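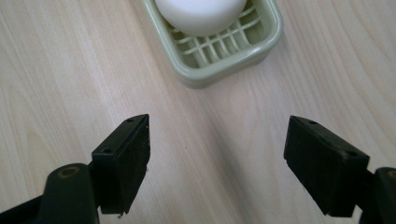

About Bruro

Bruro tests grippers for people who are about to buy the wrong one. We also test arms, wrist cameras and controllers, but grippers are where most of the arguments start, so that is where we started too.

The firm was set up by Hermine Lehner and Oldřich Tichý after they had spent a long winter at a packaging plant, watching a very expensive hand drop very cheap yoghurt. The brochure had promised a firm yet gentle grip. It had been tested on a steel cube.

We don't own a steel cube. Our test list runs to 778 household and warehouse objects, chosen for being awkward: bar soap, bin liners, eggs, paperbacks, a single sock. Soap is the one suppliers ask us to leave out. It stays in. Lifting a bar off a slatted dish and putting it back tells you more about a pair of finger pads than a week of data sheets, and the pads come cheaper than the week.

Every gripper gets the same treatment. We try it by hand first, on a hand-held mount, to learn what the jaws can reach and how the pads wear at the edges. Then it goes on an arm and does the whole list again with our controller, and once more with the maker's own, which is usually when the maker rings up. Last year we logged 2,661 trials. Sebastião Caldeira has watched all of them back and is still quite pleasant company.

You get a report of up to 4 pages. It says what the gripper picked up, what it dropped, what it squashed, and which of its rivals we would sooner take home. We take no commission from anyone, a policy that has so far been tested less often than we'd hoped.

Man-sik Hwang runs the bench and Dong-geon Shim looks after cameras and calibration. They share an office and disagree about cable ties.

We are taking bookings for tests from April. Send us the gripper, its pads and the manual, even if you haven't read it.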